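Renting at Jerdale Court: your questions answered

By Gisela Weidemann
Updated March

We get the same questions from most people who come to view a flat, so the answers are collected on this page. If yours is missing, ring the lettings office and ask for Birgit Lammers. 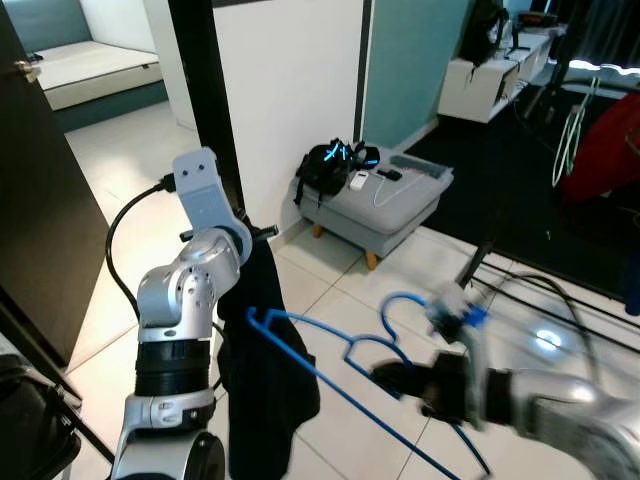 A blue hanger and a dark garment

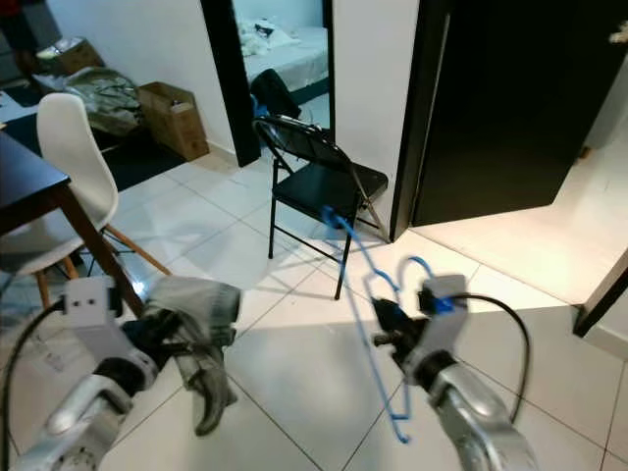
2 min read

What sizes are the flats?
Jerdale Court has studios, one-bedroom flats and two-bedroom flats. The two-bedroom flats are all in the Reuter building, on the side facing the canal. Floor plans are available from the office, and we can email them before your viewing.

How much is the rent?
One-bedroom flats start at £1,021 a month. Studios are less and two-bedroom flats are more, depending on the floor. The current list is on the office noticeboard and is changed when a flat is let.

Are bills included?
Water and heating for the shared areas are covered by your rent. Electricity, broadband and council tax are not. You choose your own electricity supplier after you move in, and you should take a meter reading on the day you get your keys.

Do the flats come furnished?
Studios do. The larger flats are let with a cooker, fridge and fitted wardrobes only. If you want a studio without the bed or table, tell us before you sign, as we have very little storage and can't usually take furniture out later.

Can I have a pet?
One cat or one small dog is allowed in ground-floor flats with written permission. For other floors, please ask first. Fish tanks are fine up to a modest size.

Is there parking?
There is a small car park behind the Reuter building. Spaces are let separately and there is normally a waiting list. Bicycles go in the locked store by the side gate; the key is the same as for the front door.

How long is the tenancy?
The first agreement is for 11 months. After that you can renew or carry on month to month.

How do I report a repair?
Use the form in your welcome pack or ring the office. For a leak or loss of power at night, call the out-of-hours number on the inside of your meter cupboard door. We aim to look at ordinary repairs within seven days.

May I decorate?
You may hang pictures and put up curtains. Painting needs our agreement, and we may ask you to return the walls to white when you leave.

When can I view?
Viewings run from 10am until 4pm. Elfriede Gerlach keeps the diary. Bring photo identification, and proof of income if you think you may want to apply the same day.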